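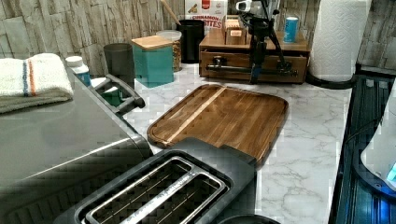

The training kitchen at Murnel is now in daily use, and with this report I would like to tell you what has been done with the second part of the grant. In the last report, from January, I wrote that the counter was the weak point of the room, and this has been our main work since then. We keep the two-slot toaster and the big grey appliance side by side now, with the wooden board close behind the toaster, so a person who makes breakfast does not need to walk across the room. The dry food stands at the back near the wall, in the teal canister with the bamboo lid and in a clear glass jar with a white lid. The long utensils have their own black holder, also against the wall. A folded towel is kept on top of the grey appliance, and we are still discussing if it should get a hook instead.

June 2025
By Clyde Bellamy, Lovivum

Use of the kitchen

The kitchen was used for 106 sessions in the period of this report. Most of them were breakfast sessions, which is what the tenants asked for. The groups are small, with 4 tenants at most, and I think this number is right for the size of the room. When we tried a bigger group, people were waiting for the sink and some of them went home before the food was ready.

The evening sessions are less popular. We offered soup and simple baking, but the bus to Dzene leaves early and the tenants do not want to miss it. I propose that we move these sessions to the late morning and look again in autumn.

Money

We spent 963 euros from the equipment line. This covers storage jars, boards, towels, a shelf for the inside of the cupboard and the work of the electrician, who put two new sockets behind the counter. The electrician came later than agreed and we lost almost three weeks of sessions, for which I apologise. The receipts were sent to your office separately. There is a small rest on this line and I ask for permission to use it for oven gloves and a second set of knives.

What is not finished

The labels are not done. We want every jar and canister to have the name of the food in two languages and also a drawing, as some tenants do not read easily. Fillska has promised to print them, but the drawings must be made first and I was too slow with that. The cupboard door on the left side does not close well after the shelf was put in. It can be used, but it should be repaired.

Next period

We will continue with breakfast, start the late morning group and finish the labels. I would also like to invite you to visit one of the sessions, if your calendar permits it. Please write to me some days before, so that I can ask the tenants if they agree.

Shares: 2
Comments: 0

Related reports
Murnel kitchen: report for January
Late morning groups in Dzene, a proposal
Fillska: printing for small projects
Lovivum: how we choose equipment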